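Simard Play Library: progress report on the brick sorting and repair work
Report to the Fikholm Fund, 27 August 2018

This report covers the period since our last update in June. The grant pays for the sorting, cleaning and relending of donated building bricks through the play library.
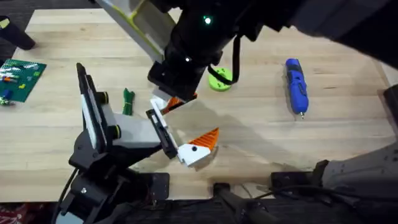

Donations have come in faster than we planned for. We have now taken in 164 boxes and bags, most of them mixed, and the first job with each is to separate the Lego from everything else. Baseplates are put aside at once and stored flat, as they warp if they are stood on end in the cupboard. Small coloured bricks are sorted by size first and colour second. We tried it the other way round in June and it was slower.

Sets made up so far: 21 are complete and have gone out on loan. Each contains a green baseplate, a bag of mixed bricks and a card with simple building ideas. Borrowers have asked for more sloped and wedge-shaped pieces for roofs, and we are holding these back from the general bags so that each new set gets a fair share.

Sorting takes place at the Jolitz Road room. The long wooden table suits the work well, and pieces show up clearly against the pale top. Storage is the weak point. The shelving ordered from Muveck arrived with 2 uprights missing and the replacements have not yet been sent, so full crates are still on the floor along the back wall. We have chased this and will do so again next week.

Cleaning is behind. Bricks are washed in net bags and dried on towels, and in a small kitchen there is a limit to how much can be laid out at one time. A second drying rack would help – we can meet the cost from the underspend on printing if the Fund agrees.

Spending is otherwise within budget. The only item over is transport, where we made 4 extra collections that were not in the original plan.

Before the next report we intend to finish sorting the June donations, get the shelving up and label the crates by brick size. We would also like to discuss whether incomplete sets can be passed on to schools at no charge.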